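Fleltden Stacker - README

What this is

Fleltden Stacker is the simulated half of a robot arm we're building in Wanda Bednarek's garage. The real arm still has no elbow bearing, so for now all the block stacking happens on a laptop, and it's been the most fun any of us has had with a physics engine. The task is small: pick up the teal cube, put it on the pink one, let go, back off.

This folder holds 80 recorded episodes of that task, plus the room file and the script that plays them back. Please help yourself!

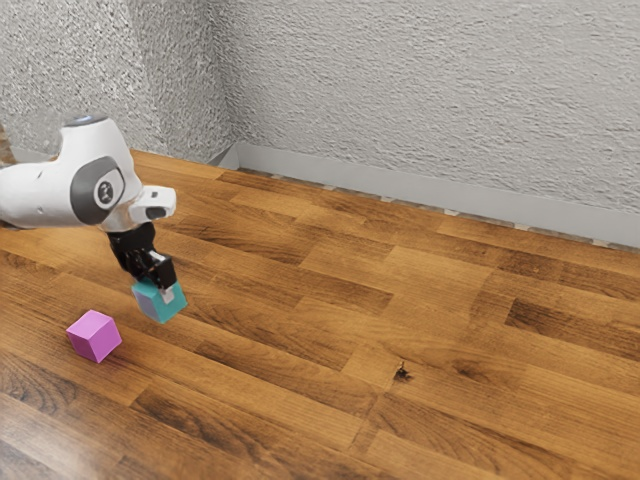
Every episode was driven by hand with a gamepad. Bartosz Nowakowski and Zuzanna Lis did most of the driving, with a few late ones from me after the others had gone home. You can tell us apart in the data - Zuzanna goes fast and corrects at the end, Bartosz creeps the whole way down. We kept both styles on purpose and tagged each episode with the driver's initials.

What's in the folder

episodes/ - one file per episode, with joint angles, gripper opening and the position of both cubes
room/ - the floor, walls and lighting
play.py - plays an episode back in the viewer
drivers.csv - who drove what
notes.txt - our workshop notes, spelling mistakes included

Running it

Install the packages in requirements.txt, then type:

python play.py --episode 9

Number 9 is a good one to start with. Press the space bar to pause and R to start again. If the viewer opens black, update your graphics driver before you write to us (that one cost Bronisława Gajewski a whole evening in April).

How we score a stack

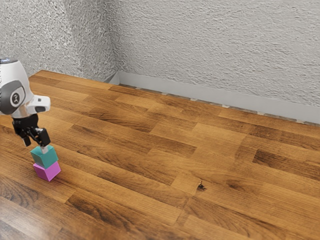 Scoring took longer to settle than the driving did. Our first rule wanted the cube edges lined up, and it threw out 32 episodes that all of us would have called fine. The new rule only looks at whether the top cube stays put once the gripper has let go and moved clear. A teal cube turned a few degrees from the pink one, with the edges not quite matching, is no reason to fail an episode. If you want the strict version, pass --square and the old rule comes back.

Known problems

The fingers sometimes sink a little way into the cube when the grip force is set too high. Leave it at the default.
17 episodes have a short pause at the start where the driver was still finding the buttons. We haven't trimmed them.
The cubes slide more easily than the painted ones on Wanda's bench, so don't trust the friction values yet.

Still to do

Measure friction on the real cubes. Add a third block. Finish the elbow - Jadwiga Żak is turning the new spacer on her lathe, and I can't wait to bolt it in.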